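Ticket 3421 – Wallpaper order total wrong at checkout
Posted 5 February 2021 by Skemdale Web Support
3 comments | 0 shares

Customer says the Asel shop page charged for 919 rolls instead of 200. Blames the site. I doubt it.

Cleared cart, retried in a second browser – total correct both times. Customer insists a "sync fault" did it. No such fault in the log. Old autofill looks likelier to me.

Left open until they send the receipt. Pattern ordered is the pink damask. 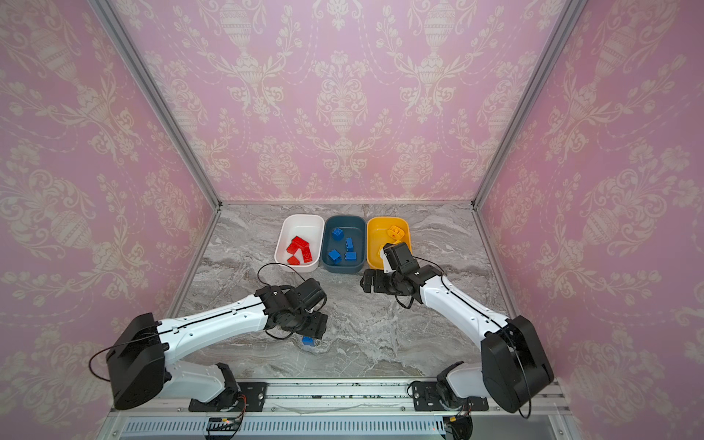
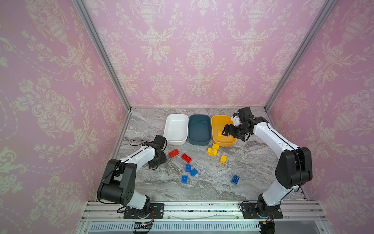 Pink and cream damask, on back and side walls in both.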